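Courses > Robot Manipulation Lab > Handouts > Unit 4: Comparing Grippers in Simulation

Unit 4. Comparing Grippers in Simulation

Purpose. Unit 3 dealt with the arm alone. Unit 4 holds the arm, the controller and the table fixed and changes only the end effector. Two gripper models are compared, Priko and Lillby. Both are parallel-jaw types. Priko has short stiff fingers and position control. Lillby has longer fingers, a compliant joint at the base, and force control with a settable ceiling. The simulator is Younis, run headless for the trials and with the viewer on for setup only.

4.1 What counts as a trial

A trial starts with the arm at the ready pose, fingers open and pointing down, clear of all blocks. The planner receives one target block and its pose. The arm approaches from above, closes, lifts, holds, and returns the block to the table. A trial is scored as a success only if the block is still between the fingers at the end of the hold. Contact with any other block is logged separately and does not fail the trial.

Each gripper gets 300 trials. Seeds are shared, so trial 1 for Priko and trial 1 for Lillby use the same layout. Do not reseed between grippers. Reports submitted with unpaired seeds will be returned.

4.2 The table

Blocks differ in size and proportion. Small cubes test centering. Long bars test yaw alignment, since a grasp across the long axis exceeds the finger opening and a grasp far from the middle lets the bar rotate during the lift. Color is used only as a label in the log file. It has no effect on friction, which is set per material in the scene file and is the same for every piece. 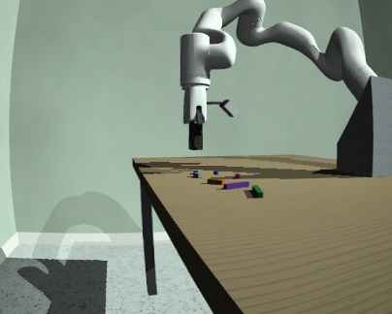
Notes by Remo Mayrhofer | Lab section, Robot Manipulation | Revised 5/17/18

In a layout such as this one, the long purple bar and the green block lie near each other at different angles. Plan the yaw for each one separately. The two small blue blocks are the harder targets for Lillby: one is partly behind a grey-blue block, and the longer fingers need more side clearance on the way down. Check the approach corridor before commanding the descent.

4.3 Controller settings

Use the Kavon controller for both grippers. Leave the joint gains at the values in the scene file. The settings you may change are:

Descent speed: 60 mm/s for the first run. Lower it only if you also lower it for the other gripper.
Control rate: 100 Hz.
Closing command: position for Priko, force for Lillby.
Hold time: as given in the trial script.

A common error is to tune the closing force on one block and then report results for the full set. Tune on the practice layouts, freeze the settings, then run.

4.4 Reading the log

Each row holds the seed, target label, commanded pose, finger gap at close, finger gap at end of hold, and result. A gap that shrinks during the hold indicates slip. A gap of zero at close indicates a miss. A gap that stays constant with a failed result usually means the block was held by a corner and rotated out. Sort these three cases before computing anything else.

The reference run for Priko gave 93 percent success. Your figure should be close if the scene file is unmodified. No reference figure is given for Lillby.

4.5 Limits of the comparison

Contact in Younis is computed with a simplified friction cone. Finger pads are rigid. Lillby gains less from its compliant joint than it would on hardware, and small edge contacts are resolved more cleanly than they should be. State this in the report. Do not extend the ranking of the two grippers to soft or deformable objects.

4.6 To hand in

One table of results by target label, one plot of finger gap over time for a slip case, and a page of discussion. Include the settings file.

Comments

T. Hägglund: Section 4.3 does not say whether the descent speed applies to the whole path or only the last segment. The script reads it as the last segment.

Remo Mayrhofer: Last segment. I will correct the text.

mk_lab2: is the gap in the log pad to pad or measured at the joint? my Priko numbers never reach zero on a miss

Torbjørn Hägglund: Pad to pad in the current script. The old one logged the joint value, so check which copy you have.

Contact: Remo Mayrhofer, lab section | © 2018 Robot Manipulation Lab | Back to top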